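Skikix – a word list of kitchen and household talk

Version notes and data card
Last updated 7 January 2023
Kept by Lino Marino

What this is

Skikix is a collection of short household phrases, the kind people say to each other while cooking, cleaning up, looking for the scissors or arguing over whose turn it is to take out the trash. I started it because the word lists I learned from were full of train stations and hotel desks, and I spend most of my life in neither. I love this stuff! The little phrases people use at home are some of the liveliest bits of any language, and they hardly ever get written down.

What's inside

The main file is phrases.csv, one phrase per line. Each line has the phrase itself, a plain-English meaning, a room, a mood and a free note. The second file, rooms.txt, lists the room labels. There are 18 of them, including "stairs" and "porch," which I fought hard to keep.

There are 68 topic groups in all. Some are big (food, weather seen from the window) and some are tiny. The group for folding bedsheets has four phrases in it and I would happily take more.

Moods are loose on purpose. "Grumpy" and "teasing" overlap a lot, and two people reading the same line will often pick different ones. If you need clean labels for sorting, use the room column and leave mood alone.

How the phrases were gathered

Most came from paper slips. I handed out packs of 40 slips to families I know and asked them to write things down as they heard them, spelling them however they liked. The slips then went through a first pass in Guerra, a small script that strips out names, street names and anything that looks like a phone number. After that I read every line myself, with a lot of tea.

Phrases that only one household uses are kept and marked "own" in the note column. These are my favorites by far. One family says "the boat's in" when the groceries arrive, and has done so for three generations, with no boat anywhere in the story.
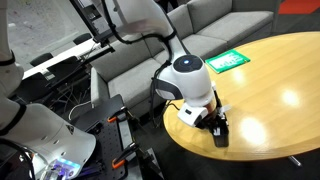

Spelling was the hard part. I kept the writer's own spelling in the phrase column and put a standard one in the note where the two were far apart. Dropped letters stay dropped, so "gimme" is "gimme." Long vowels written out for effect ("nooo") are cut to two letters, mostly so that searching works.

Loading it

The file is UTF-8 with commas between fields and double quotes around any phrase that has a comma in it. Older spreadsheet programs may guess the encoding wrong and turn the dashes into junk – choose UTF-8 by hand when you open it. People using the Wundska flashcard reader can import the file as it is and pick "room" as the deck name.

Known gaps

Garage and yard are thin. Phrases said to pets are mixed in with phrases said to small children, and in plenty of cases I really can't tell which is which. There is very little from people who live alone, even though people who live alone talk to their kettles as much as anyone.

A few jokes lean on a rhyme that the plain-English column can't carry. Those say "rhyme" in the note.

Changes in this version

Merged the "laundry" and "ironing" groups.
Fixed 100 lines where the room and mood columns were swapped (sorry!).
Added the Indaler slips, which are wonderful on soup.
Removed duplicate ways of asking who left the light on. There are still a lot.

Sending in phrases

Please do! One phrase per line, with the room if you remember it. Leave out full names. A note on who says it, such as "grandfather" or "older sister," is very welcome and goes in the note column.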